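Course 418: Rendering Basics
Handout 2: Diffuse Shading, Falloff, and the Look of Plain Surfaces
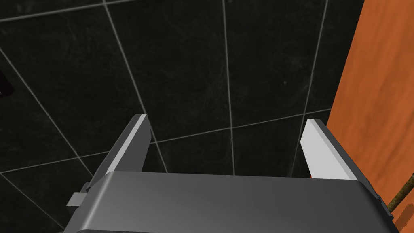

Fig. 1. Rendered gray surfaces. Note the gradual darkening of the broad upper face toward the lower right.

1. Scope

These notes cover the shading of untextured, matte surfaces. Specular reflection is treated in the next handout. Read the section on dot products in the course reader first if you have not used them in a while.

2. The diffuse term

A perfectly matte surface scatters incoming light equally in all directions. Its brightness at a point depends on the angle between the surface normal N and the direction to the light L, both of unit length:

I = k * E * max(0, N . L)

where k is the surface reflectance (between 0 and 1) and E is the strength of the light. The viewing direction does not appear. A matte wall keeps the same brightness as you walk past it, provided the light does not move.

The max() removes negative values, which occur when the surface faces away from the light. Leaving it out is the most common error in the first lab. With two or more lights, the negative contribution of one is then subtracted from the others, and parts of the model go dark for no visible cause.

3. Flat faces and distant lights

If the light is treated as infinitely far away, L is constant. On a flat face N is constant as well, so the whole face receives a single value. A gradient across a flat face therefore has to come from something else:

a light at a finite distance, so that both L and E change from point to point;
normals interpolated between vertices;
partial blocking of ambient light near other geometry.

Work out which of these applies before changing any material settings.

4. Falloff

For a point light of power P at distance d:

E = P / (4 * pi * d^2)

Doubling the distance cuts E to one quarter. Some older packages, including the Prestus renderer used in the lab, also offer linear falloff. It is easier to adjust by eye but has no physical basis. Set falloff to "square" for all graded work.

Worked case. A light with P = 200 is placed 2 units directly above a flat floor. At the point below it, N . L = 1 and E = 200 / (4 * pi * 4), or 3.98. With k = 0.5 the result is 1.99. Values above 1 must be scaled before display.

5. Rounded edges

A mathematically sharp edge has no width and so cannot catch a highlight. Manufactured objects nearly always have a small radius or bevel, and the normals across it sweep from one face direction to the other. Somewhere in that sweep the normal may line up with the light, giving a thin bright strip. Models without bevels tend to look cut from paper. The Ernau test set contains each part in both forms.

6. Lab work

Load the Flulport scene file. Render it once with a distant light and once with a point light, keeping k fixed. Plot brightness along the marked line for both, on the same axes. Hand in the plots and the settings file. Renders alone will not be graded.

Reading: Sârbu course reader, chapter on local illumination.

Revised May 7, 2018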